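Florow is lending out two-cup holders, and I have one in my car

Posted Dec 10, 2022 in Around Flunell

If you've been into Florow in the last couple of weeks you've probably noticed the stack of brown cup holders next to the register, and if you're anything like me you walked right past them the first time. I thought they were for sale. They're not! You can borrow one, carry your two coffees home or to work in it, and bring it back whenever you're next in.

I got the whole story from Karthik Begum, who has run the counter at Florow since May and who was nice enough to talk to me while he was also making a lot of lattes. The short version is that the shop has stopped giving out the pressed cardboard trays for two-drink orders. They still have the cardboard ones for big office orders (four cups and up), but if you order two drinks to go they'll ask if you want a Trarano, the name of the holder. It's two round slots joined side by side, with thin curved arms that come up around each cup so it doesn't tip.

There's no deposit and no app. You write your first name on the clipboard and off you go. I asked Karthik if he was worried they'd all disappear, and he laughed and said he'd given up worrying about it after the first few days. The shop bought 89 of them to start with. When I stopped by there were 3 that hadn't been back in over two weeks, and he was pretty sure he knew which office one of those was sitting in.

As for how it's going, the clipboard shows 621 loans so far. I would have guessed a lot fewer, but then I'm usually there in the middle of the afternoon when it's quiet, and mornings are another story.

The cups are the same

A few people have asked me if this means Florow is changing its cups too. No. They're still the plain white ones, still paper, and the lids are the same lids. Karthik tried out a heavier cup over the summer and didn't like how it sat in the hand, and the customers didn't either, so that idea was dropped before most of us ever saw it.

The small cup does sit a little low in the holder. It's fine, it doesn't rattle or anything, but if you've got one small and one large you'll notice that one is up higher than the other and you kind of want to hold the thing level with your thumb. I've been putting the large on the left, no idea why, it just feels right to me.

And yes, I tried it in the car. My cup holders are useless (they're shaped for a soda can and nothing else), so I set the Trarano on the floor on the passenger side and drove home over the bad stretch by the railroad crossing. A tiny bit came out of the lid of one of them. With the cardboard tray I've lost half a cup on that same stretch – more than once – so I'm calling it a big improvement.

Why now?

Mostly the trays. Karthik said the shop went through 1,544 of them last year and a lot of those ended up in the trash can right outside the door, because people carry them as far as the sidewalk, hand a cup to their friend and then have nothing to do with the tray. I've done it myself. You feel a little silly standing there with an empty tray.

The other reason is that they get soggy. If it's raining or if a cup is a bit wet on the bottom, the cardboard goes soft in the middle, and Karthik had replaced enough spilled drinks this fall that he was ready to try something else. He ordered a couple of different kinds of carrier and tested them at the shop by filling cups with water and walking laps of the parking lot, which I would have paid to see.

One of the ones that lost out had a handle on top. It looked great, he said, but you had to feed the cups in from underneath and it took forever. With the one they picked you drop the cups in from above and you're done. That matters when there's a line to the door.

Amarasinghe may be next

Dezső Bárány over at Amarasinghe, the bakery two doors down, told me he's thinking about joining in. The bakery only started selling coffee this year and he still uses the cardboard trays, but so many people have been walking in with a Trarano in their hand and a coffee already in one side of it that he's started just putting the second drink in the empty slot for them. He likes it. What he'd want is for people to be able to return a holder at either shop, so that you could pick it up with your coffee and drop it off with your bread, and the two places would even things out between them at the end of the week.

Karthik is all for that. They haven't settled who pays for the next batch, and Dezső would also like a bigger version with room for a paper bag of rolls in the middle. I don't think that exists. If it does, please tell him, he'll be so happy.

How to use it

You don't have to order anything special. Ask for two drinks to go and they'll offer. If you only have one drink you can still take a holder, though I felt like I was taking up space when I did that. Give it a rinse before you bring it back if something spilled. They wash them all anyway, but dried-on mocha is apparently a real pain to get out of the bottom of the slots. Returns go in the crate by the front window. You don't need to wait in line or find your name on the clipboard, they cross it off at closing.

If your own travel mug is on the skinny side it should go in fine. My big one with the handle did not fit, and I did try it at a couple of angles while people waited behind me. Sorry about that, everyone.

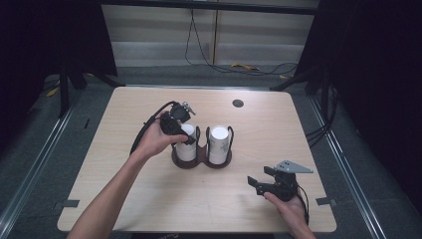 Florow has said it will keep the lending going through the winter and then see how many are left. I'll be back in with mine tomorrow morning – it's been on my passenger side floor for four days, and Karthik did mention, very politely, that he'd noticed my name was still on the clipboard. If you've got one sitting at the office, maybe bring it along on your next coffee run too.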